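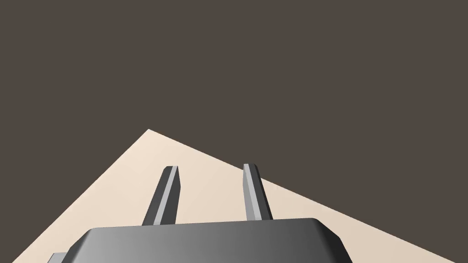
Slide 1. A corner of the tabletop.

Good evening, and thank you for having me. My name is Lukian Romaniuk. I will talk for 20 minutes about the mutual aid fund in Gostcombe, and how it became a home care service for old people.

1. The beginning
Dock workers paid into the fund each week, for funerals mostly. In the first winter it had 200 members. Say here: the rule book is still kept in the office, please come and read it.
(Pause. Drink water.)

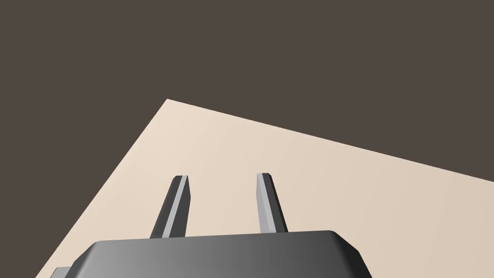

2. The Ibarra gift
The Ibarra family left the fund 4,000 dollars and a house on the hill. The house had 7 bedrooms and a very bad roof. Repairing the roof cost 1,520 dollars, and the members argued over this for a whole year.

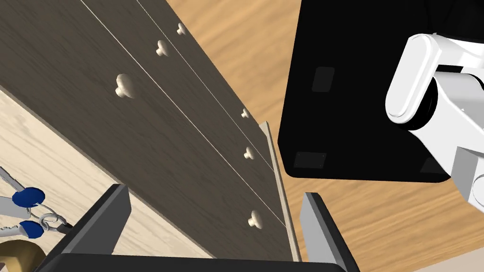 The argument ended when Zulema Fuentealba offered to run the house herself. She was a nurse. She asked for no salary until December, and after that for a small one. Do not read her letter in full – only the last paragraph.

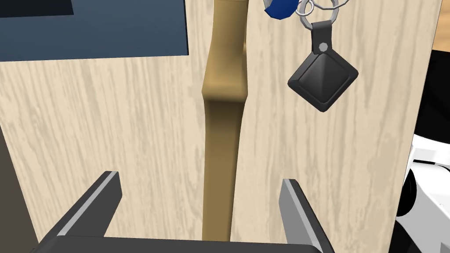
3. From the house to home visits
Many people did not want to leave their own kitchen. So the nurses began to go to them, first in Kemo Street, later in Tonano also. Ask the room: who here has a parent who still lives alone? Wait for the hands.

4. What we need now
Drivers for the morning visits, from 8 o'clock. Sign-up sheet is by the door.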